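Des nouvelles de la cellule : la pince, côté vrai et côté simulateur 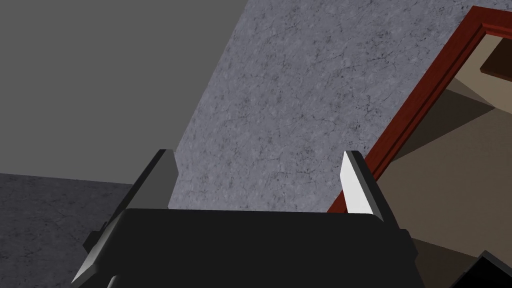

La pince grande ouverte dans le simulateur, vue depuis le poignet. À droite, l'encadrement de porte rouge.

Vous êtes plusieurs à m'avoir demandé où en était la cellule de Musdale depuis la dernière lettre, alors je m'y colle, avec un café et mon carnet d'atelier plein de graisse. Le mois d'août a été calme côté commandes, et j'en ai profité pour reprendre la pince de zéro. Enfin, de presque zéro : le bras, lui, n'a pas bougé de son socle.

Le souci, c'était un décalage entre les deux mondes. Dans le simulateur (on travaille sous Fekitz, ceux qui suivent le savent), la pince arrivait pile sur la pièce. Dans l'atelier, le doigt gauche touchait toujours un poil avant l'autre. Pas grand-chose, mais assez pour pousser la pièce au lieu de la prendre, et sur les petits boîtiers ça finissait en rattrapage à la main toutes les dix minutes. J'ai d'abord accusé la calibration de la caméra, évidemment. J'y ai passé une matinée entière pour rien.

C'est Gwenllian Craddock qui m'a mis sur la piste en regardant par-dessus mon épaule : « Tu as vérifié le zéro des doigts après le remontage ? » Non, je n'avais pas vérifié le zéro des doigts après le remontage. On avait changé les deux plaques en juin, j'avais serré, essayé trois prises et refermé la boîte à outils, content de moi.

Donc, démontage. Air coupé, consignation, bras en position de service, et on sort les quatre vis de chaque doigt. Sous la plaque gauche, j'ai trouvé un vieux reste de frein-filet durci qui empêchait l'appui de porter à plat. Un coup de grattoir en plastique, un chiffon, et c'était propre. Au remontage, j'ai serré en croix, en deux passes, avec la petite clé dynamométrique que Çetinkaya nous a fournie avec le kit de rechange. Si vous avez la même, contrôlez-la avant de vous en servir : la nôtre avait passé tout l'hiver réglée au maximum, et ça ne lui a pas fait du bien !

Ensuite, la remise à zéro. Je la note ici parce que la notice est rédigée dans un ordre qui me fait perdre le fil à chaque fois. Fermer la pince à vide, vitesse réduite, effort au minimum. Glisser une cale de part et d'autre et lire l'écart. Corriger dans le contrôleur, puis rouvrir en grand et refermer, 30 fois de suite, en relisant la position à chaque fermeture. C'est long, c'est bête, j'ai écouté la radio. Mais à la fin les valeurs ne bougeaient plus, et je suis allé manger l'esprit tranquille.

Restait le modèle virtuel. Müzeyyen Karabulut a repris les cotes des doigts, biseau compris, et les a reportées dans notre pièce de test – celle avec le sol façon pierre et la porte rouge, qu'elle a montée un soir et que plus personne ne veut changer. Elle s'en sert pour vérifier l'ouverture maximale vue depuis la caméra du poignet : on ouvre à vide, on regarde où tombent les deux bouts de doigts dans l'image, et on compare avec le même angle sur la vraie machine. Quand les deux vues se superposent, on peut recommencer à faire confiance aux trajectoires.

Un détail qui nous a occupés plus que de raison : l'éclairage. Regardez le doigt de droite, sa face intérieure sort toute blanche alors que celle de gauche reste gris foncé. Notre détection de bords accrochait sur cette face blanche et boudait l'autre, ce qui faussait la comparaison. Müzeyyen a baissé la réflexion du matériau pour la série suivante et la mesure s'est stabilisée. Moi, j'aurais bien passé encore une journée à resserrer des vis qui n'avaient rien demandé.

Depuis, la cellule tourne sur les boîtiers Brikberg, par lots de 40, et le doigt gauche se tient. J'ai ajouté deux lignes à la fiche d'entretien : nettoyage des appuis à chaque changement de plaques, et remise à zéro obligatoire avant de relancer la production, avec une case à signer. Gwenllian a tenu à ce que la case soit grosse. Message reçu.

Côté usure, je garde un œil sur le câble du poignet, qui frotte un peu quand le bras revient vers le convoyeur. J'ai posé une gaine en attendant mieux et reculé le collier d'environ 30 millimètres. Si quelqu'un parmi vous a trouvé un passage de câble plus malin sur ce type de bras, je suis preneur, photos bienvenues, même floues !

La prochaine fois, je vous parlerai du bac d'alimentation, qui vibre trop fort et que tout l'atelier entend jusque dans la salle de pause. Müzeyyen a une idée avec des plots en caoutchouc, on commence les essais dès que la commande est livrée.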